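Zetmont 卓上文具・掲示作業データセット
データカード 第2版
最終更新:2019年12月22日

概要

本データセットは、コルクボードと付箋を用いる卓上の掲示作業について、使用される物品とその配置を記録した画像および注釈から構成される。収録画像は696枚であり、このうち347枚に付箋の領域注釈を付している。整備はBratow資料室が担当し、物品名の統一作業はMayrhofer編集室が行った。

掲示作業とは、付箋を束から取り、必要に応じて記入し、ボード上の所定の位置に置く、または留めるまでの一連の作業をいう。周辺に置かれた文具や雑貨も、作業環境の一部として注釈の対象とする。

物品分類

物品は次の区分に従って登録する。区分名は注釈ファイルのcategory欄に記載される。

掲示面:コルクボード。木製の枠を含めて一つの物品として扱う。
紙類:付箋の束、一枚に離れた付箋、付箋のパッド。
留め具:画びょう、およびこれを刺しておく台。
筆記・裁断:ペン、はさみ。
容器:透明トレイ、蓋付きの小瓶、透明の袋。
雑貨:オレンジ色の球、ぬいぐるみ、子ども用リュックサック。
不明:形状のみから用途を確定できない小物。

袋に入った球は、袋を一つの物品として登録し、個々の球には注釈を付さない。袋の外に出ている球は個別に登録する。付箋の束についても、トレイに収まっている場合はトレイと束の2件とし、束の中の一枚ずつは区別しない。

収録例

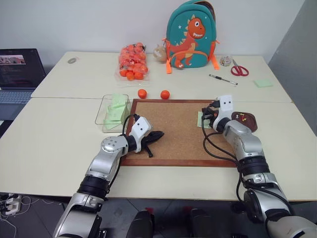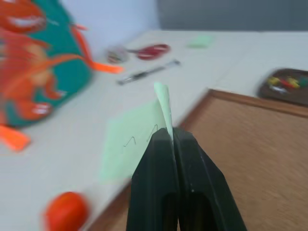
図1・図2 白い卓上の薄緑色の紙。両図とも、オレンジ色のキャラクターが描かれた青緑色の袋物を含む。

配置の記録

物品の位置は、コルクボードを基準として「板上」「左」「右」「奥」「手前」の語で記録する。図1の場合、透明トレイに入った付箋の束は「左」、ハート形の台は「右」、袋入りの球は「奥」となる。一枚の付箋が板の縁にまたがるときは、面積の大きい側を採用し、備考欄に「縁」と記入する。

ボードの一部しか写っていない画像では、基準となる面を特定できないことがある。その場合は位置欄を空欄とし、物品名のみを登録する。前後の画像から位置を補うことは認めない。

記入のある付箋

付箋に線や記号が認められる場合は、marking欄に「有」と入力する。図2の紙面には山形の小さな印が二つあり、本欄の対象となる。印の意味は解釈せず、形状を短い語で記述するにとどめる。文字として読めるものはそのまま転記し、判読できないものは「判読不可」とする。

紙の折れ、めくれ、反りはshape欄に記録する。動きによるぶれで輪郭が不明瞭な場合、領域は確認できる範囲で囲み、blur欄を「有」とする。

色名

色名は目録に定めた語に限る。付箋は「薄緑」、リュックサックの地色は「青緑」、球は「橙」とする。照明によって球が赤みを帯びて見える画像でも、登録上の色名は変更しない。木目や枠の濃淡は「茶」に統一し、材質の推定には用いない。

ファイル構成

images/ 画像本体
labels/ 物品名、領域および位置の注釈
catalog.csv 物品目録
color_terms.csv 色名の対応表
CHANGES.txt 版ごとの変更記録

各注釈ファイルは、対応する画像と同じ基本名を持つ。文字コードはUTF-8、改行はLFとする。目録に掲載のない物品名を用いた注釈は、読み込み時に警告の対象となる。

分割

評価用として89枚を指定している。残る画像の用途は利用者の判断に委ねるが、評価用画像を学習に用いた場合は、結果の公表時にその旨を明記すること。評価用画像の一覧はcatalog.csvとは別に、labels/内のeval_list.txtに収める。

第1版からの変更

6月に公開した第1版では、付箋の束とパッドを同一の物品として扱っていた。第2版ではこれを分け、トレイ等に収められたものを「束」、卓上に直接置かれたものを「パッド」とした。また、画びょうと装飾の区別がつかない小片については、「留め具」から「不明」へ移している。第1版の注釈を利用している場合は、両版を混在させず、全件を差し替えること。

既知の制約

収録物品の種類は限られており、文具一般を代表するものではない。特に、付箋の色が薄緑に偏っているため、色を手掛かりとする分類の評価には適さない。透明の容器は背景との境界が弱く、領域注釈の精度が他の物品より低い。蓋付き小瓶の内容物は注釈の対象外である。

物品の寸法および重量は収録していない。画像上の大きさから実寸を算出する用途には対応していない。

利用条件および連絡

本データセットは、研究および教育を目的とする利用に限り提供する。再配布にあたっては、本データカードを省略せずに添付すること。引用時の名称は「Zetmont卓上文具・掲示作業データセット 第2版」とする。

注釈の誤りに関する連絡は、画像の基本名、該当する物品名、修正案を添えてBratow資料室の受付窓口に提出されたい。採用した修正は、次の版のCHANGES.txtに記載する。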